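# Arranging a small reception table against a curved brick wall

**Posted by Tamunoemi Jibrin**, 2 February 2018

I have been given the job of setting out the table at the front of our shared workspace in Ununham. It is a plain white rectangular table and it has to stay where it is, against a brick wall that curves. The wall is the thing people notice when they come in, so I don't want to hide it, but the table looks bare and a bit lost next to it.

At the moment I have white flowers in a small pale green vase on the left, a red hardcover book lying flat, a wooden desk organiser in the back right corner and a little wooden holder with a printed card in it. There is a round grey cable grommet near the back as well, which I can't move or cover because we sometimes need it for a lamp.

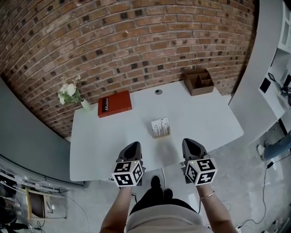

My problem is that everything seems to be floating. I have tried pushing it all to the back and I have tried lining it up along the front, and neither looks right. The straight back edge of the table doesn't follow the curve, so there are odd gaps wherever I put things.

I also need somewhere for the post and for spare cards. I have a budget of nothing until the end of the quarter, so please don't suggest a new table. Would you change the arrangement, or take some of it away?

---

**Orkard**

I would leave the flowers where they are. White and pale green show up well against red brick and you won't get a better spot for them. The same goes for the organiser - a tall thing at one end and a solid thing at the other is a sensible start.

The card holder is what I would move. In the middle of a table a small item always looks as if someone has put it down and forgotten it. Bring it over towards the flowers and put the book under it, so you have one group of three on the left with clear space to the right. Turn the book a little so it doesn't have to agree with the table edge or the wall. Once nothing is trying to be parallel, the curve stops bothering you.

For post, use a cardboard box with dividers in it. The sort that glasses or bottles come in is fine. It isn't pretty, but you can try the size and position for a week or two and then look for something wooden to match when you have money. I did this on our own front table in January and the box is still there.
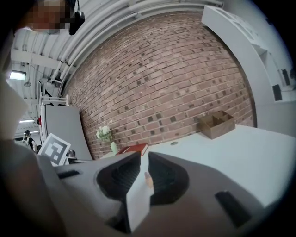
*Photo: Orkard*

Put it to the right and close to the wall, so people can reach the compartments without leaning over the flowers. If you keep the organiser as well, check there is room for both. If there isn't, I would lose the organiser first, as sorting post needs open tops.

Two other things. Change the flower water before it goes cloudy, because in a small vase it shows early. And leave the grommet uncovered and don't worry about it. Visitors don't look at grommets.

---

**Juna**

Get rid of the book. Nobody reads them at reception.

---

**Ghauri**

I don't agree about the book. The red picks up the brick and it gives the small things something to sit on. If it bothers you, swap it for a tray.

What I would look at is the distance from the wall. With a curved wall you can't close the gap all the way along, so pick the point where the table comes nearest and leave the rest. We had the same trouble with a sideboard in a bay. I kept filling the gaps with plants and it only made them more obvious.

Also, have a look from the door before you decide. I spent a whole morning arranging ours while standing right over it, and from the entrance you could hardly see the small pieces. A taller vase did more for it than anything else I tried, though I realise that means spending money. You could ask if anyone has one at home.

---

**Tamunoemi Jibrin**

Thank you all. I'll try the group on the left first and keep the book for now. There are some divided boxes in the store cupboard, so I can do the post as well. I'll ask about a taller vase, but I am fond of the green one.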